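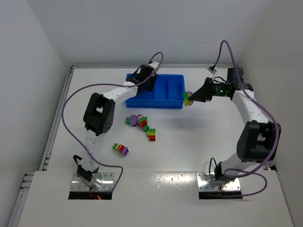
Both arms at the sorting tray, right gripper holding a block.

Gretbridge two-arm bench kit, trial unit 204
Walk-round check, March, by Colette Renaud

Base plates and screws: OK. I went round every screw with the hand driver and not one of them budged, lovely!

Cables: OK, with a moan. The purple ones loop out a long way (the left one especially) and I'd like a clip at the elbow before we say yes to buying. Sushil has asked Gretbridge for a price.

Table cutouts: ATTENTION. You can see a glowing red-orange wire down in the left one. I want a cover over both, and Birgit agrees with me.

Grippers: OK. Fingers open and close evenly, no play in the wrist that I could feel.

Tray: OK, but it slides if you nudge it. Two rubber feet would do.

Loose blocks: tidy them up before homing the arms, please!

Stop button: OK, tried it 2 times on each arm and it cut out straight away. Big tick from me.

Manual: page on lifting the arms is missing from our copy. Kamlesh is chasing it, ticket 3731.

Result: fine to carry on with the trial at slow speed, covers to be fitted before anyone turns it up.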